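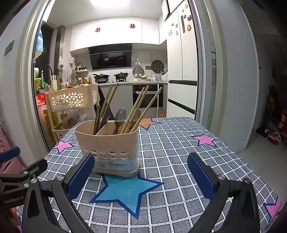

¿Qué tipo de agua debe usarse para llenar el circuito de calefacción?

Agua de red filtrada, con una dureza inferior a la indicada en la placa de la caldera. Si el suministro de la zona es muy calcáreo, el llenado se hace con agua parcialmente descalcificada y un inhibidor de corrosión compatible con aluminio. El agua totalmente descalcificada por intercambio iónico no se recomienda en intercambiadores de aluminio-silicio, por el aumento de pH que provoca con el tiempo.

¿Cuál es la presión correcta en frío?

La que figura en la hoja de puesta en marcha que el instalador dejó firmada. Depende de la altura entre la caldera y el radiador más alto. Las lecturas tomadas con la instalación caliente no sirven como referencia: espere a que el circuito se enfríe por completo antes de anotar el valor.

La presión baja cada pocas semanas. ¿Es normal?

No. Un descenso lento después de purgar radiadores entra dentro de lo previsto, pero una caída repetida indica fuga, vaso de expansión descargado o válvula de seguridad que no asienta. Rellenar de forma continua introduce oxígeno y cal en el circuito y acelera la corrosión. Si ha rellenado más de dos veces en la misma temporada, solicite una revisión.

¿Cómo se comprueba el vaso de expansión?

Con el circuito despresurizado y el vaso aislado. Se mide la precarga en la válvula de aire y se compara con el valor de proyecto. Si por la válvula sale agua, la membrana está rota y el vaso se sustituye completo. Los vasos Sedivell montados en nuestras instalaciones llevan el valor de precarga anotado en la etiqueta lateral – si la anotación se ha borrado, figura también en el libro de mantenimiento.

¿En qué orden se purgan los radiadores?

1. Apague la bomba y espere a que el agua se asiente.
2. Empiece por la planta más baja y por el radiador más cercano a la caldera.
3. Abra el purgador media vuelta y ciérrelo cuando salga un chorro continuo.
4. Suba de planta y repita.
5. Corrija la presión y vuelva a arrancar la bomba.

Un radiador que acumula aire cada mes no se resuelve purgando. Las causas habituales son la entrada de aire por aspiración, un purgador automático defectuoso o la generación de hidrógeno por corrosión interna.

¿Conviene apagar la calefacción por la noche?

Depende de la inercia del edificio. En viviendas con radiadores y aislamiento medio, una reducción nocturna de la consigna da buen resultado. En suelo radiante el apagado total suele ser contraproducente: la losa tarda horas en recuperar la temperatura y la caldera trabaja a potencia alta por la mañana, fuera del régimen de condensación.

¿Qué es la curva de calefacción y quién debe ajustarla?

Es la relación entre la temperatura exterior y la de impulsión. En las centralitas Grudberg se modifica desde el menú de técnico, con código. El usuario puede desplazarla en paralelo desde el menú principal, pero no cambiar la pendiente. Después de cada ajuste hay que dejar pasar al menos 24 horas antes de valorar el efecto. Dos cambios el mismo día no permiten sacar ninguna conclusión.

El tubo de condensados gotea. ¿Qué hago?

Si gotea por el extremo, dentro del desagüe, funciona correctamente. Si gotea por una unión, coloque un recipiente de plástico y avise al servicio técnico. El condensado es ácido y daña el mármol y las juntas de cemento. No sustituya el tramo por tubo de cobre.

¿Con qué antelación hay que pedir la revisión anual?

En noviembre la agenda se llena y el plazo de espera alcanza los 11 días laborables. De mayo a septiembre es de siete. Las revisiones en la zona de Irar se agrupan los martes – si necesita otro día, indíquelo al reservar.

¿Quién firma el certificado?

Povilas Ramanauskas, para instalaciones individuales. Iolanda Mendonça, para salas de calderas y comunidades. El certificado se envía en PDF y conviene guardarlo junto al libro de mantenimiento.

¿Cubre la garantía las averías por lodos?

La garantía del equipo excluye los daños por agua sucia cuando no se ha montado filtro magnético en el retorno. El filtro Lefèvre que instalamos de serie debe limpiarse en cada revisión, y la limpieza queda anotada en el parte.

Utilizamos cookies propias y de terceros para analizar el uso de la web. Aceptar | Rechazar | Configurar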